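Table notebook, Stisora
Aug 26, 2023

Tape, blocks and light

Came in on a Saturday to get the blocks table sorted while the building was quiet, and of course the first thing I did was spend half the morning looking for the black tape. Manaia Tautahi had written on the whiteboard that it was in the Kerslake drawer. It was in the Joven drawer, under the sandpaper. I've put it back in the Kerslake one, so now the whiteboard is right.

The old square had to come up anyway. It had been down since April and one side had started curling, and a block that lands on a curled bit of tape leans, and then everything you put on it leans too. Peeled it off slowly, warmed the gummy bits with my thumb, wiped the wood with a damp cloth and let it dry before touching it again. There was a faint line left where the old edge had been. I went over it very lightly with the 2000 paper, with the grain, and I can only find it now if I get my face right down to the wood. Please don't let anyone use the 60 on this table! It lives in the same drawer and it will take the finish straight off.

New square is 70 mm on the inside. I marked the corners in soft pencil first and then laid the strips one side at a time, pressing from the middle out. I wanted it lined up with the planks, because the seams make a nice straight guide and you don't need a ruler once you trust them. Three corners came out well. One is a little ragged where I cut the tape with the scissors (the good knife is still over in Noltetville with Ruben, Ruben if you're reading this, bring it back). I thought about redoing that corner and decided I could live with it.

Stacking

Then the fun part. I've been going back and forth with Ruben Declercq all month about whether the order of the colors matters. He likes the teal at the bottom. I like red at the bottom, because it's the strongest color against the pale wood and you can see at a glance whether it's inside the square or creeping up onto the tape. So red first today, my notebook, my rules.

On top of red I wanted both yellows together. Ruben's objection to this is that two yellows in a row read as one tall yellow block from across the room, and fair enough, they do a bit. But I like it for another reason: with two the same color touching, any step between them is down to how they sit and I'm not being fooled by the color change. Teal goes last.
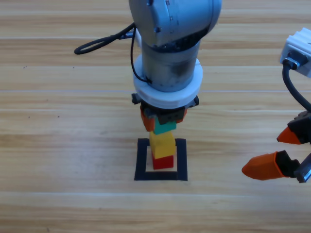 Red, yellow, yellow, teal. Upper yellow sits slightly left.

So, the zigzag. It's small, but look at the yellows and there it is. I'd been calling a stack like this "straight" in my earlier notes, and going back through the pages I think I used that word for anything that hadn't fallen down. From now on I'm writing which way each block is off, left or right, as seen from the stool side of the table. Just "upper yellow left" is plenty. I don't want us measuring every stack with calipers, we'd never get to lunch.

Manaia asked last week whether a little offset is a fail. I say no for practice stacks, as long as the bottom block is wholly inside the tape. Happy to be argued with on this one.

Looking at just the bottom pair

I wanted to know how much of the lean comes from the very first placement, so I'm also keeping a note of stacks of 2, red with a yellow on it. Short stacks are dull, I know, but they're easy to read. What I look for is how much of the red top is left showing. If I can see a sliver of it along one side then the yellow has slid over or turned, and usually it's a bit of both.

Also worth noting that the side you look from changes your mind completely. Coming at the square corner-on I get the turn of the upper block right away, and I can see red's edge and its side peeking out. Standing flat to the square I'd have passed the same stack without a second look. So: check from a corner before you write anything down. I've added that to the card on the wall (in pen, sorry, the marker is dead).

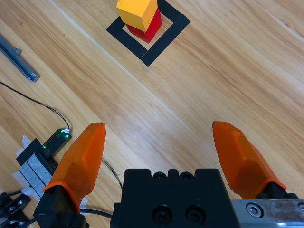 Where the spare blocks go

We never agreed on this and it shows. Some days the spare blocks are all in a row along the back, other days they're wherever somebody's elbow left them. My suggestion is that a block waiting its turn goes on bare wood, clear of the tape, with enough room to get at it from either side. Close to the square is fine. On the tape is not fine, because then the next person can't tell if it's parked or placed.

I tried the teal on its own for this, off beyond the square and a bit to one side. Plenty of color there against the tan, so no trouble finding it. The trouble is the light. There's a big white patch on the wood from the overheads, and it washes the grain right out in the middle. The block is still easy enough to see, but if you're using the grain to line things up (and I do, all the time) you lose it exactly where you want it.

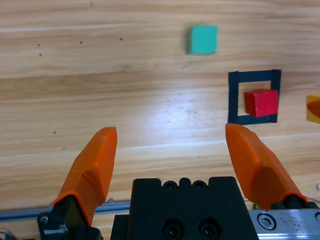 Still to do

Ask about the overhead lights, whether one can be turned off or have some tracing paper put over it. I don't want to dull the table itself to fix a lamp.

Write "upper yellow left" style notes back into the last few pages, if I can remember which was which. Probably can't for the older ones.

Cut a second set of tape strips and stick them inside the cover of this book so we aren't hunting through drawers next time.

Ruben gets his teal-at-the-bottom stack on Monday. I'll write it up whichever way it leans.

Buy a marker. And scissors that cut tape.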